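Gitcombe Tabletop Packing Cell – Setup and Care

The Gitcombe is our smallest packing cell, and the one we get the most letters about. It pairs a single jointed arm with a round table, and its whole job is to pick up everyday groceries and put them in a basket. If you are thinking of buying one, or you already have one and would like it to behave a little better, please pull up a chair and read on.

Start with the table. The top is 900 mm across and should be level before the arm is bolted down, so take your time with the feet (we go around them twice, and then once more after lunch). Arm and table are ordered together under part number Vernberg 642, and the mounting bolts come in the same box. Tighten them in a cross pattern and check them again after the first 8 hours of running.

Next, teach the ready position. Bring the forearm out over the table so it runs nearly level, with the wrist past the middle and the fingers pointing down, open, and clear of the tallest thing you plan to pack. Wumpini Lamptey, who wrote our setup course, likes to rehearse all of this in the simulator first – it saves a lot of nervous hovering over the stop button!

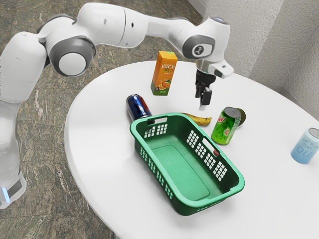
Ready position in the simulator, fingers open and the green basket still empty.

Use a mixed load for your trial runs. A carton, a few cans and a banana will teach you more than a row of matching boxes ever could, and do lay one of the cans on its side, as we did. Cans that have tipped over are what most new owners struggle with, and the answer is usually a slower approach and a lower grip height.

Looking after the cell is pleasant, quiet work. Wipe the fingers with a damp cloth at the end of the day and let them dry open. Look over the gripper screws every 400 hours, and replace the finger pads when they start to look shiny. The standard gripper lifts up to 2 kg. For heavier goods, ask us about the Corham gripper, which fits the same flange but needs its own pads.

Spare pads and basket locators are kept in stock. For repairs, write to Luminița Cozma at the service desk and include your serial number and a note of what the arm was doing when it stopped.

Page updated Jun 11, 2018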